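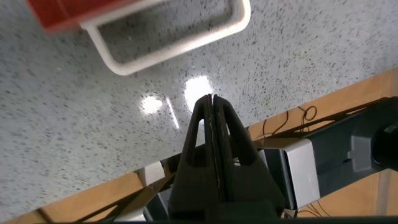

2 min read

Arkora opened its demonstration kitchens in July, and I went through on the morning slot, starting at 9:30. The building is the former Stenitz joinery works. The tour covers 7 rooms, and visitors get a one-page floor plan and a sheet of surface specifications at the desk.

The sheet is more useful than the plan. It lists edge profile, thickness and sealing interval for every worktop. Prices are given per linear foot, fitted, starting at 360 dollars for the speckled range. Sink cutouts are charged separately and the sheet does not say how much.

Our guide was Trinh Vũ, formerly with the fabricator Denance. She spent most of the time on joints and overhangs, which suited me. Two of the rooms have drawer fronts by Nieto, soft-close, with full-extension runners. I would have liked to see the runners under load, but the drawers were empty. 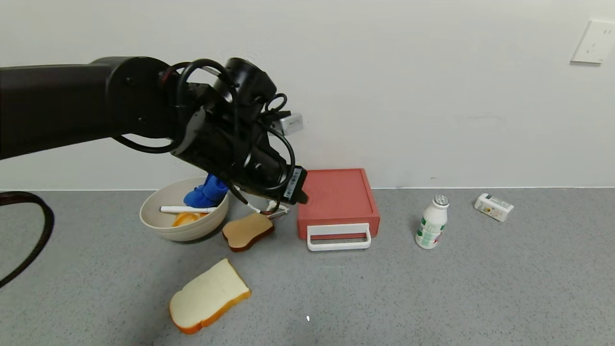
Worktops against a wall are where I usually look first, because poor fitting shows at the back edge before it shows anywhere else. Arkora scribes the slab to the plaster and omits the upstand unless the customer orders one. The gray speckled counter meets the white wall in a straight line for the whole run, with no upstand, and the outlet plate is set high, well clear of the surface. A round cream bowl and a red box had been left out on it, so the color could be judged next to ordinary kitchen things. Fine flecking of this kind is forgiving of crumbs. The polish is less forgiving of ceiling lights, and anyone with bare downlights should ask for the honed finish — same price, longer lead time.

The last room deals with maintenance. Sealed samples are laid out beside unsealed ones, each marked with oil, coffee and beet juice. The unsealed pieces had stained in all cases. Staff recommend a pH-neutral cleaner and resealing every two years.

Parking is behind the building, entrance on the north side. Samples can be borrowed for two weeks against a deposit.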